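Dostari busca participantes para la prueba de su kit de manipulación Fakier

Dostari desarrolla el kit Fakier, un conjunto de brazo, mano de cinco dedos y programa de control para la manipulación de piezas de automóvil. Antes de cerrar la versión de venta queremos que personas con oficio lo usen, lo critiquen y nos digan dónde falla. Por eso abrimos esta convocatoria, dirigida a operarios, técnicos de mantenimiento y estudiantes de formación profesional.

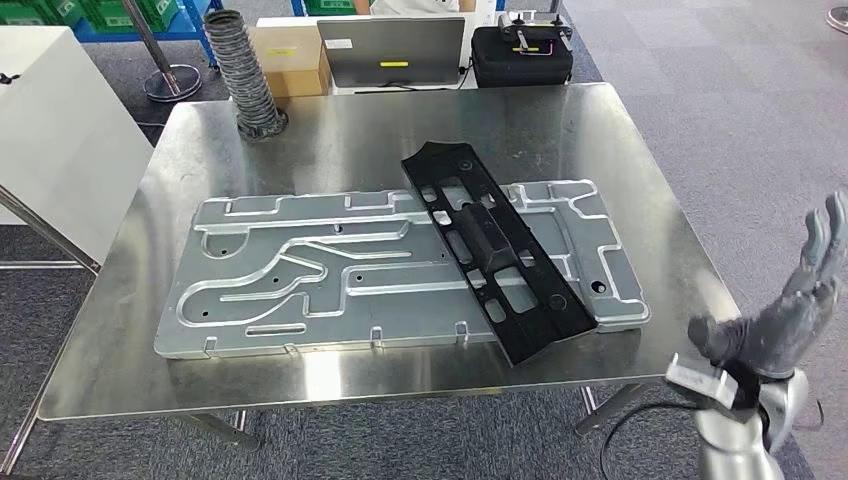 EN QUÉ CONSISTE LA PARTICIPACIÓN

Cada participante trabaja con el kit durante 4 jornadas en nuestro local de Sosden. La primera jornada es de formación. En las siguientes se le propondrán tareas con piezas metálicas y de plástico, tanto en la mesa como en la estantería: coger la pieza, orientarla, dejarla en el lugar indicado. Al final de cada jornada se rellena un cuestionario y se conversa con el equipo - esta conversación es para nosotros la parte más importante.

No es necesario saber programar. Las tareas se preparan con Nuchit, nuestra aplicación, que funciona con menús y está disponible en español.

Buscamos personas que:
- sean mayores de edad
- tengan experiencia en montaje, logística o carrocería, o estudien una de estas ramas
- puedan permanecer de pie la mayor parte de la jornada
- acepten que la sesión sea grabada para uso interno
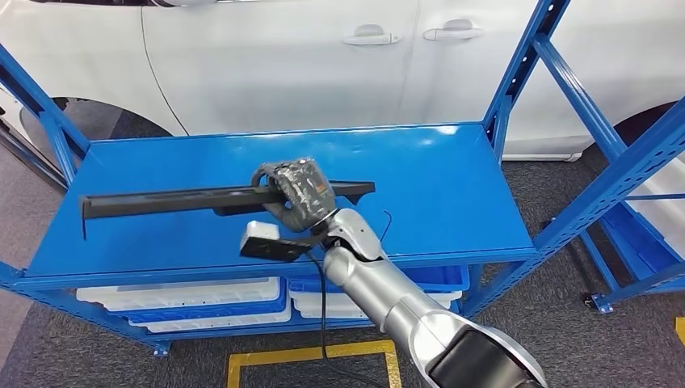 Las piezas largas y estrechas son las que más nos interesan en esta edición. Quien haya montado molduras o guarniciones a mano sabe que se agarran de una manera distinta según el modelo, y quisiéramos recoger este conocimiento. Agradecemos mucho las opiniones negativas, siempre que vengan explicadas.

Condiciones

Hay 19 plazas. La compensación es de 500 euros por las cuatro jornadas completas, y la comida está incluida. Los talleres que envíen a un empleado podrán además comprar el kit al precio de lanzamiento, 2,995 euros, sin ninguna obligación de hacerlo.

Cómo inscribirse

Envíe un currículum breve y unas líneas sobre su experiencia, a la atención de Margit Antal, mediante el formulario de contacto de esta página. El plazo termina el 28/07/2025. Contestamos a todas las solicitudes, también a las que no podamos aceptar.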